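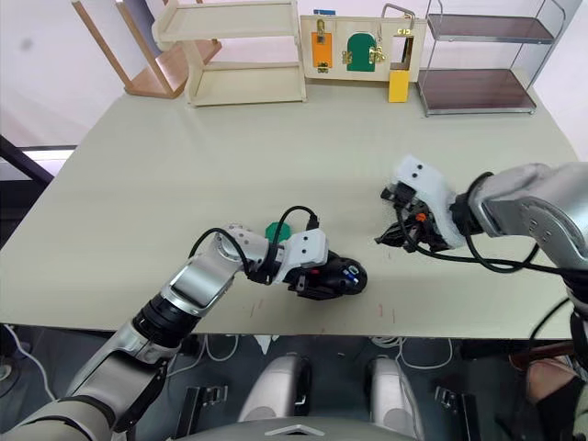
Mollel table top, made by Prornness. Top only -- legs sold seperately, see the Estholm page. Color is pale sage green, goes nicely with light wood chairs and a light wall. Front edge has a gentle curve toward one side, easier on the forearms if you sit there all day. Weight 22 kg, so get a second person for the lifting. Wipe with a damp cloth, no scouring pads.

In stock: 13. Price 364, delivery extra.
Other colors on request, allow about 3 weeks -- ask Rungnapa Ratanaporn at the Honside store. Returns unasembled only pls.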